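Allcombe bread proofing box, eight months in

I bought the Allcombe folding proofer last November, right when my kitchen drops to the temperature of a garage and every loaf I make sulks for half a day before it does anything. I'd been using the oven with the light on, like everybody, and it works fine until somebody preheats it for pizza with your dough inside (my own fault, I didn't leave a note!).

So, the box. It folds down to the size of a board game and lives on top of my fridge. Setup is four clips and a water tray, and the instructions are one sheet with drawings so small I gave up and looked at the box art instead. The clips are stiff. They've loosened up since, but the first week I broke a nail on the back left one and said some things.

Temperature is where it earns its keep. I set it to 78 for regular white dough and leave it alone. My usual batch is 1000 grams of flour, split in two, and both halves fit side by side if I use the narrower bowls. A sourdough that used to take me until bedtime is ready to shape by late afternoon now. I did check the dial against my own thermometer and it runs two degrees warm, so I just set it lower and forget it.

Sweet dough is even better in there. Evdokia Balaskas, who I swap recipes with, sent me her braided loaf, the one with 450 grams of flour and an alarming amount of butter, and I'd failed at it twice before the box. Third try it puffed up beautifully and held its shape in the oven. I've made it most Sundays since, and small scored buns with whatever dough I have left over. 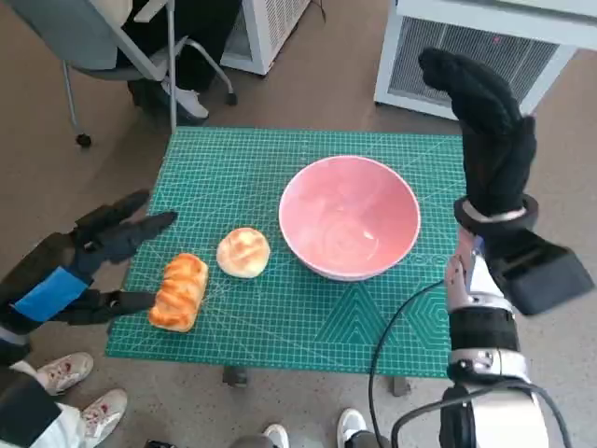 One round, one twisted, and the pink bowl.

Things I don't love: the water tray is shallow and you will spill it carrying it to the sink. The cord is short, so mine has to sit at the end of the counter by the toaster. And the lid fogs up, so you can't peek without opening it and letting the warm air out. I looked at the Gkikas model too, which has a clear side window, but it doesn't fold and I don't have the shelf space.

Cleaning is easy enough. Wipe it, leave it open overnight, done. I skipped the open overnight part once and it smelled like a beer cooler for a week, so don't do that.

Would I buy it again? Yes, if you bake every week and your kitchen is cold. If you make two loaves a year, stick with the oven light and put a note on the door. Four stars from me, and it'd be five with a longer cord.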